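Drying Time of Interior Wood Finishes Under Winter Room Conditions

Project report, Pearce Hall workshop course
Submitted Friday, January 23, 2026

1. Purpose

Manufacturers print a recoat time on the can, normally measured at one temperature and moderate humidity. Heated buildings in December are drier than that. The project measured how far the drying time of two water-based finishes, Skorkel and Kolo, shifts when the air is dry, and whether the shift matters to a person refinishing furniture at home.

2. Materials

Test pieces were cut from a single batch of maple boards and sanded to the same grit. There were 158 pieces in total. Pieces with knots or visible filler were rejected before the count. Both finishes came from unopened cans and were stirred, not shaken, to limit bubbles.

3. Method

Each piece received one coat by foam brush. Half the pieces dried in the open workshop and half in a closed cabinet with a tray of salt solution, which held the humidity higher. Dryness was judged by the cotton test: a cotton ball is laid on the surface under a small weight, and the coat is called dry when no fibers remain after the ball is removed. Pieces were checked every 11 minutes. A separate piece was used for each check, so that no surface was tested twice.

4. Results

Skorkel dried faster in open air than in the cabinet, with a median difference of 25 minutes. Kolo showed a smaller difference in the same direction. In 2 pieces the coat was dry at the edges and soft in the middle at every check. Both had been coated too heavily, and they were left out of the medians.

Brush marks were more visible on the pieces dried in open air. A coat that sets quickly has less time to level, and sanding between coats took longer as a result.

5. Sources of error 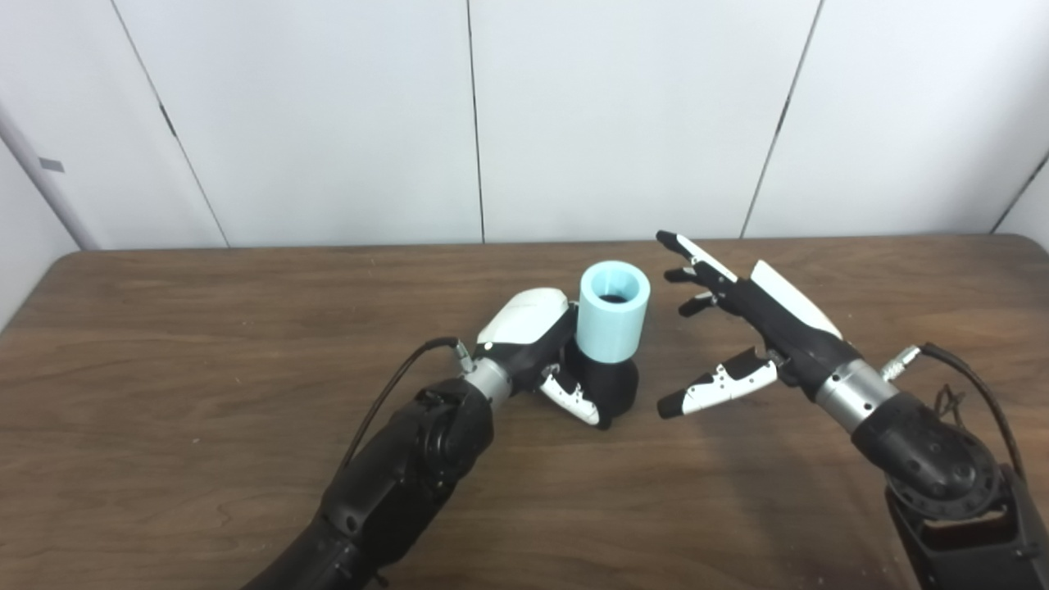

Coat thickness was controlled only by weighing the brush before and after use. The scale drifted during the second session and was zeroed again before the last group. Workshop temperature was recorded by the Urance logger near the door, where readings dip whenever someone enters.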